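Fovgate renewed for a second season, with a longer run and a new showrunner

The harbor drama Fovgate will be back for a second season. The network confirmed the order in November, three weeks after the first season finale aired, and said the new run will have 10 episodes, up from 8. Production company Delline stays on as lead producer.

The renewal was expected by most people who follow the show. Fovgate opened to a modest audience and grew through the middle of its run, helped by the two-part story set during the ferry strike. The finale was its most watched hour. The network did not give a figure for streaming, where the show has been in the top row of the app since the fall.

There are changes behind the camera. The writer who created the series is stepping back to a consulting role and will write the opening episode only. The new showrunner comes from the writing staff and has credit on three first-season episodes, including the one that takes place entirely in the customs shed. Most of the writers' room is returning. Two new staff writers have been hired from half-hour comedy, so we may see a little more humor in the scenes at the boarding house, which were thin on it the first time.

All of the main cast have signed on again. Four actors who were listed as recurring in season one have been moved up to the regular cast. Among them is the actor who plays the harbor pilot, whose storyline was left open when the boat came back without him. Delline will not say whether he appears in the first episode. The contract news suggests he appears in a good many of them.

Filming moves this time. Season one was shot almost entirely in Janstead, with the old cannery standing in for the port authority building. The cannery has since been sold and is being converted to apartments, and the production could not get a second lease. The interiors are being rebuilt on a soundstage at Sosa, two hours inland. The crew will go back to Janstead for two blocks of exterior work, one in early spring and one at the end of the schedule.
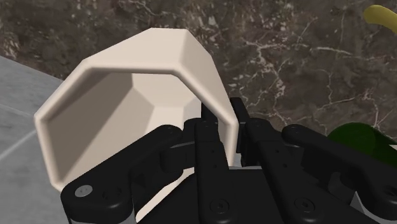 Janstead is sorry to lose the longer shoot. The production hired local extras through the whole of season one, 709 of them by the end, and filled the hotel on the front during what is normally its quiet season. The town's film office says it is talking with Delline about a small permanent set on the breakwater, so that more of the outdoor scenes could stay. Nothing has been agreed. Permits for the spring block have already been posted, and they show the lower harbor road closed to cars from 5 a.m. until noon on shooting days.

The story picks up eight months after the finale. According to the short summary sent out with the announcement, the port is under new ownership, the inquiry into the fire has been reopened, and one of the sisters is running the boarding house alone. The summary does not say which sister. Viewers who remember the last scene on the stairs will have their own guess.

The format changes a little too. Season one episodes ran between 42 and 50 minutes. For season two the premiere and the finale will each run 90 minutes, and the rest will stay at the usual length. The network plans to air one episode a week with no break in the middle. Last season's gap after the fourth episode drew a lot of complaints, and the ratings dipped the week the show came back before recovering.

The music is staying the same. The composer is under contract for the full season and has asked for a larger string section. The title sequence will be redone, with the same theme but new footage, as the cannery features in most of the current one.

No premiere date has been set. The schedule as it stands has filming finished by midsummer, and Delline needed five months for post-production last time. That would put the first episode in late fall or the start of the winter season. The network's fall lineup has an open slot at 9 p.m. that would suit the show, but it has three other dramas that could go there.

For anyone who has not seen it, the first season is streaming in full. The disc set comes out in the spring with a commentary on four episodes, a short feature on the ferry sequence, and the deleted subplot about the lighthouse keeper's pension, which was cut from episodes five and six for time. The cut scenes have been finished with sound and color and can be watched separately. They cannot be played as part of the episodes.

A few smaller items on the same show:

The companion podcast will return, this time released the morning after each episode. The hosts are the same. They plan to record an extra installment before the premiere that goes back over season one, for people who want a refresher and do not have time to watch it all again.

The tie-in novel has been pushed back. It was due this winter and will now come out alongside season two. The publisher says the story was revised to fit the new scripts, and readers who ordered early will not have to order again.

Casting is open for two new parts, an insurance investigator and a teenage deckhand. Both are described as appearing in at least six episodes. Announcements on both should come before filming starts at Sosa.

The Janstead walking tour of filming locations is running through the winter, on a shorter route that leaves out the cannery. It starts at the ferry ticket office at 11 a.m. and finishes at the foot of the boarding house steps. The house is a private home, and visitors are asked to stay on the sidewalk.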